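Rokstead clip-on camera arm: two months in our shared workshop

I bought the Rokstead arm in September for our robot build, mostly so Tamsin and I could stop balancing a webcam on a stack of paint tins. It's a plain black thing with a clamp at one end, and it holds up to 467 grams, which covers any little camera I own. Setup took me 30 minutes (half of that was hunting for the Allen key!) and it hasn't drooped since.

The cable clips are rubbish, though. Mine went straight in the bin and I used Velcro ties from the junk drawer. I'd also love another hand's width of reach, but the longer Nallbridge one costs nearly double and I'm too cheap for that.

Our favourite test so far is glove pickup, with the arm going for a light blue rubber one up at chair height.
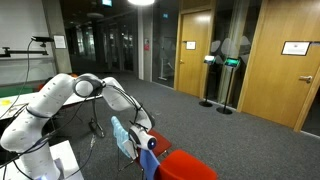

Would I buy it again?

Yep, and Ezekiel's already after one for his bench. Four stars, minus one for the clips.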